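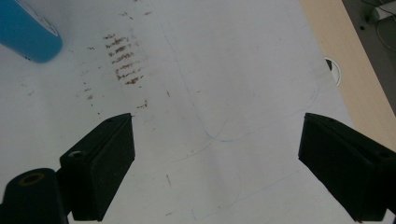

노텍, 휴대형 그리퍼용 컨트롤러 비교 시험 결과 공개
표면 세척 작업 1,287회 기록, 브런브리지와 운드몬트 제품 같은 조건에서 비교

로봇 조작 장비 시험 업체 노텍(Noteck)은 손에 쥐고 쓰는 양손 그리퍼에 연결하는 컨트롤러 2종의 비교 시험을 마치고 결과 요약본을 4월 공개한다고 밝혔다. 시험 대상은 브런브리지(Brernbridge)의 유선 컨트롤러와 운드몬트(Undmont)의 유선 컨트롤러다. 그리퍼 본체와 손가락, 상단 모듈은 바꾸지 않고 컨트롤러만 교체하면서 같은 작업을 반복했다.

이번 시험은 노텍의 장비 비교 사업인 '밀로셰비치(Milošević)' 과제의 두 번째 순서다. 첫 번째 순서에서는 손가락 패드의 재질을 비교했고, 당시 가장 무난한 결과를 낸 평면형 패드를 이번에도 그대로 사용했다.

작업은 오염된 흰색 상판을 닦는 세척 동작으로 정했다. 작업자는 한쪽 그리퍼로 분무기를 집어 얼룩 부위로 옮기고, 다른 쪽 그리퍼로 천을 집어 표면을 문지른 뒤 물건을 모두 제자리에 돌려놓는다. 집기, 옮기기, 누르기, 놓기가 한 회 안에 모두 들어가 있어 컨트롤러의 차이를 보기에 알맞다는 것이 시험팀의 설명이다. 작업자 9명이 교대로 참여해 모두 1,287회를 기록했다.

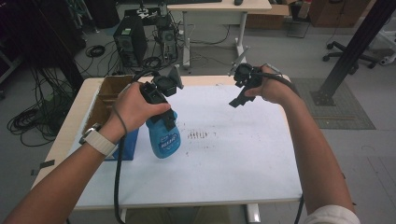 인탄 시만준탁(Intan Simanjuntak)

비교 항목은 좌우 신호의 시간차, 손가락 개폐값의 안정성, 케이블 취급, 장시간 사용 때의 재연결 횟수다. 영상과 개폐값은 케이블을 통해 컴퓨터로 보내 저장했고, 두 제품 모두 제조사가 출고한 기본 설정에서 시작했다.

좌우 시간차에서는 브런브리지 제품이 앞섰다. 왼손과 오른손의 기록을 겹쳐 보았을 때 어긋남이 작았고, 작업이 길어져도 값이 크게 변하지 않았다. 운드몬트 제품은 시작 직후에는 비슷한 수준을 보였으나 연속 사용 시간이 늘어나면서 한쪽 기록이 조금씩 밀렸다. 시험팀은 어긋남이 300밀리초를 넘은 기록을 따로 분류했으며, 이 기록은 학습용 자료에서 제외하는 것을 기본 원칙으로 삼았다. 운드몬트 제품도 매회 시작 전에 시각을 다시 맞추면 이러한 기록이 눈에 띄게 줄었다.

개폐값에서는 운드몬트 제품의 결과가 더 좋았다. 분무기처럼 몸통이 둥근 물건을 평평한 손가락으로 잡으면 접촉면이 좁아 잡는 도중 손가락 간격이 미세하게 흔들린다. 브런브리지 제품은 이 흔들림을 그대로 기록해 물건을 놓친 것으로 잘못 표시하는 경우가 있었다. 운드몬트 제품은 짧은 흔들림을 걸러 내는 기능이 기본으로 켜져 있어 오표시가 적었다. 다만 손가락을 빠르게 열고 닫을 때는 값이 실제 동작보다 늦게 따라왔다. 얇은 천을 집었다가 바로 놓는 동작에서 이 지연이 가장 자주 나타났다.

케이블 취급은 작업자의 의견이 갈린 항목이다. 양손 그리퍼에 각각 케이블이 연결되기 때문에 팔을 교차하거나 몸을 돌리면 선이 손목에 걸리기 쉽다. 브런브리지 케이블은 굵고 뻣뻣해 꼬임이 덜했지만 오래 들고 있으면 손목에 무게가 느껴진다는 의견이 많았다. 운드몬트 케이블은 가볍고 잘 구부러지는 대신 바닥에서 엉키는 일이 잦았다. 시험팀은 중간부터 케이블을 팔 바깥쪽으로 내려 책상 옆으로 빼는 방식을 두 제품에 똑같이 적용했다. 배선 방식을 바꾸기 전과 후의 기록은 요약본에서 구분해 표시한다.

재연결 횟수는 두 제품 사이에 의미 있는 차이가 없었다. 연결이 끊긴 경우는 대부분 커넥터가 당겨진 상황에서 발생했으며, 컨트롤러 자체의 오류로 확인된 사례는 드물었다. 끊긴 회차는 작업 완료 여부와 관계없이 처음부터 다시 진행했다.

상판의 얼룩 조건도 기록에 포함했다. 갈색 얼룩은 위치와 넓이가 매번 같을 수 없어 작업 시간이 달라지는 원인이 된다. 시험팀은 얼룩이 모두 지워졌는지를 컨트롤러 평가에 반영하지 않고, 정해진 동작이 빠짐없이 기록되었는지만 판정했다. 따라서 이번 결과를 세척 성능의 비교로 읽어서는 안 된다고 노텍은 밝혔다.

노텍은 이번 시험에서 어느 한 제품을 우수 제품으로 선정하지 않았다. 양손의 시간 맞춤이 중요한 작업에는 브런브리지 제품을, 둥글거나 미끄러운 물건을 오래 잡고 있는 작업에는 운드몬트 제품을 먼저 검토하도록 권고했다. 두 제조사에는 공개에 앞서 측정 결과를 전달했다. 브런브리지는 개폐값 필터를 사용자가 선택할 수 있도록 다음 펌웨어에서 설정 항목을 추가하겠다고 회신했고, 운드몬트는 장시간 사용 때의 시각 밀림 현상을 확인하고 있다고 답했다.

요약본에는 항목별 측정값과 시험 절차, 제외한 기록의 분류 기준이 실린다. 원본 영상은 작업 공간이 함께 촬영된 관계로 공개하지 않으며, 연구 목적의 열람 신청은 노텍 시험팀에서 별도로 받는다. 밀로셰비치 과제의 다음 순서는 그리퍼 상단에 장착하는 카메라의 화각 비교이며, 시험 작업은 이번과 같은 상판 세척으로 유지할 예정이다.

자료 문의: 노텍 시험팀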